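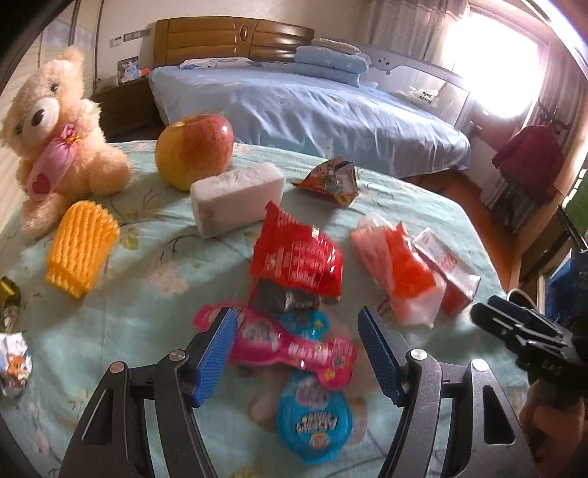
Where do empty sweet wrappers go if the kerbside bin won't take them?

From this month, households in Kulta can drop them in a collection box at any of 18 local shops, free of charge.

Last updated: October 5, 2026
By Sabina Lukáč, Lostura press office

Sweet wrapper collection opens to all households in Kulta

Lostura, the household waste company serving Kulta and the villages to the north of it, has opened its wrapper collection to every home in the town. The service was tried out over the summer with 300 households and closed for changes in September. It has now reopened with more drop-off points and a longer list of things that can go in the box.

The collection takes thin plastic and foil wrappers from sweets, chocolate bars, biscuits and chewing gum. Crisp packets are accepted for the first time. Wrappers should be empty but do not need to be washed. Melted chocolate on the inside is fine in small amounts. Paper bags and cardboard tubes should still go in the ordinary paper bin at home.

Lostura does not collect wrappers from the kerbside and has no plans to. They are light and small, and at the company's sorting hall they fall through the screens along with bottle tops and bits of broken glass. Once that has happened they cannot be picked out again at a sensible cost. Keeping them apart from the start is the only method the company has found that works.

"People in the trial told us they had been putting wrappers in with the plastic bottles for years and hoping for the best," said Ilze Rätsep, head of collections at Lostura. "We would much sooner they had somewhere proper to take them. Most of us go to a shop every few days anyway, so that is where we have put the boxes."

How the boxes work

Each shop has a green box with a slot in the front, placed near the tills or by the door. Wrappers can be posted loose or brought in a paper bag. Please don't tie them up in a carrier bag -- the slot is narrow and a full bag will jam it. This was the most common complaint from shop staff during the trial, and the new boxes have a wider lid that staff can open with a key to clear a blockage.

Boxes are emptied once a week, and twice a week in the run-up to the winter holidays. If a box is full, customers are asked to use another shop or come back later, and not to leave wrappers on top or beside it.

The collected material goes to Urbonaitė, a plastics firm with a works outside the town, where it is shredded, heated and pressed into a dense board sold under the name Larnix. The board is used for shed floors, compost bays and the undersides of garden benches. It comes in one colour, a dark grey, and is not suitable for anything that touches food.

What the trial found

The 300 households in the trial filled 155 sacks between them. Lostura had planned for fewer, and for part of the summer the sacks were stored in a spare vehicle bay. A second baler has since been installed.

Several households asked for a small container to keep at home. Many wrappers are not thrown away in the kitchen at all, and bedrooms, cars and coat pockets came up again and again in the replies. Lostura will offer a fold-flat card box for home use, available at the same shops while stocks last. It holds a week or two of wrappers for most families.

"Our own car was the worst," said Ms Rätsep. "I now keep one of the card boxes behind the passenger seat."

Items that cannot be accepted

Seven kinds of item are not allowed in the boxes: medicine blister packs, pet food pouches, baby food pouches, cling film, bubble wrap, batteries and glass jars. Batteries are a fire risk in the baler. They can be handed in at the Lostura yard during normal opening hours.

Schools and workplaces

Schools, nurseries and offices in Kulta can ask for a box of their own. There is no charge for the first box. Requests are dealt with in the order they arrive, and the current wait is three weeks. Shops that would like to join the scheme should contact the collections desk, which can also supply posters and the full list of drop-off points.

Press enquiries: Sabina Lukáč, Lostura press office, Kulta.

We use cookies to see which pages are read most. You can change your cookie settings at any time.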